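2023年5月18日

# 第6回 手持ちグリッパによるデータ収集の作法

前回は座標系の話で時間切れになってしまったので、今日はいよいよ現場のルールに入ります。個人的にはこの回がいちばん好きです。アルゴリズムの論文には2行しか書かれない部分なのに、学習結果の差のかなりの部分がここで生まれるからです。

配布資料は演習室の共有フォルダにも置いてあります。紙の方に書き込みながら聞いてください。

## 1. この講義で使う規則の出どころ

演習の手順は、Stullbridge の実習で使われてきた収集規則(以下「S規則」)をもとに、うちの演習室向けに直したものです。原文は英語で、章立てがかなり古いです。用語は次のように訳します。

- **episode** → エピソード(開始姿勢から終了姿勢まで)
- **reset** → 初期配置に戻す作業
- **clutter** → 周辺物(課題の対象ではないが視野に入るもの)
- **reject** → 不採用(削除とは違う。記録は残す)

最後の「不採用」と「削除」の区別は試験でも演習でも毎年混乱します。不採用のエピソードも番号は欠番にしません。

## 2. 始める前の点検

Flestis のグリッパを使う班も Clamard を使う班も、点検の順番は同じです。

1. 指を全開にして、左右の内側の面が対称に見えるかをカメラ映像で確かめる
2. 全閉にして、指先が段違いになっていないか見る
3. 取り付けねじを手で触り、がたつきがあれば締める
4. レンズを拭く
5. 何も持たない状態で短い試し撮りをし、再生する

5番を飛ばしたくなる気持ちはよくわかります。でも再生して初めて気づくことが本当に多い! 指の取り付け角度がほんの少しずれただけで、映像の中の指の位置は目に見えて変わります。前日のデータと混ぜるつもりなら、必ず前日の試し撮りと並べて見比べてください。

3Dプリントの指は表面の擦れが進みます。擦れそのものは不採用の理由になりませんが、縁が欠けたら交換し、交換した時点でセッションを分けます。部品に埋め込んだねじ受けも、ねじを斜めに入れると簡単に傷みます。最初の2回転は必ず指で回すこと。

## 3. 作業面と周辺物

S規則の4章がこの話です。原文では作業面を三つの区域に分けています。

| 区域 | 置いてよいもの | 記録 |
|---|---|---|
| 作業域 | 課題の対象のみ | 初期配置を書く |
| 周辺域 | 課題に応じた周辺物 | 種類を書く |
| 域外 | 制限なし | 不要 |

白っぽい天板は対象の輪郭がとれて扱いやすい反面、指の影がはっきり落ちることがあります。影は消そうとしなくてかまいません。照明を途中で変えないことの方がずっと大事です。

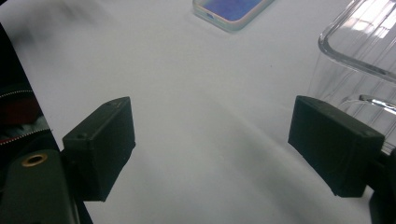 周辺域の扱いは班によって意見が割れるところで、毎年おもしろい議論になります。スマートフォンや透明な容器、布ものの類いを一切置かない流儀もあれば、実際の生活環境に近づけるために積極的に残す流儀もあります。S規則はどちらも認めていて、求めているのは「セッションの中で方針を変えないこと」と「何があったかを記録に書くこと」の二点だけです。私はこの割り切り方がとても気に入っています。

ただし次のものには注意してください。

- **画面の点いた機器** 表示が変わると背景も変わります。通知に個人情報が出ることもあるので、画面を伏せるか消灯するのが原則です。残す場合は記録用紙の備考欄に書きます。
- **透明なもの** 光の向きで見え方が大きく変わります。課題の対象にするときは置く向きまで初期配置に含めます。
- **かばんや上着** 作業域に入っていなくても、布の端が指に引っかかる位置なら移動します。名札や名前の刺繍が見えていないかも確認。

## 4. エピソード中の動かし方

手持ちの場合、動かすのは人間の腕です。つまり、ロボットにはできない動きがいくらでもできてしまいます。手首をくるっと返してから掴むと気持ちよく決まるのですが、後で実機に写したときに関節の限界に当たります。

守ってほしいこと:

- 開始時は指を全開にして、1秒静止する
- 接近中に空いている方の手を視野に入れない
- 掴み損ねたら、そのまま掴み直して続けてよい。ただし備考に「再把持」と書く
- 終了時も指を開いて1秒静止する

再把持を含むエピソードを学習に使うかどうかは、収集者が決めることではありません。書いておけば後から選べます。書いていないと、映像を全部見直すことになります(経験者は語る……)。

## 5. 記録と数の話

昨年度の演習全体では3476エピソードを集め、そのうち455を不採用にしました。不採用の理由で多かったのが記録漏れで、153ありました。動作の失敗ではなく、用紙に書いていないだけで使えなくなったものです。もったいない! 153あれば小さな課題ならひとつ学習できます。

今年は用紙を Muñoz 形式に変えました。欄が減って、備考が広くなっています。空欄は「なし」と区別がつかないので、該当しない欄には必ず斜線を引いてください。

## 演習課題

各班で周辺域の方針をひとつ決め、A4半分以内で文章にしてください。次の点に触れること。

- 何を残し、何をどけるか
- 途中で誰かが物を置いてしまったとき、セッションを続けるか切るか
- 記録用紙のどの欄に何と書くか

提出は次回の冒頭です。他の班と交換し、書いてあるとおりに作業面を準備してもらいます。読んだ人が迷った箇所は、次回までに直してもらいます。

参考:S規則 4章、7章(付録の写しは古い版なので使わないこと)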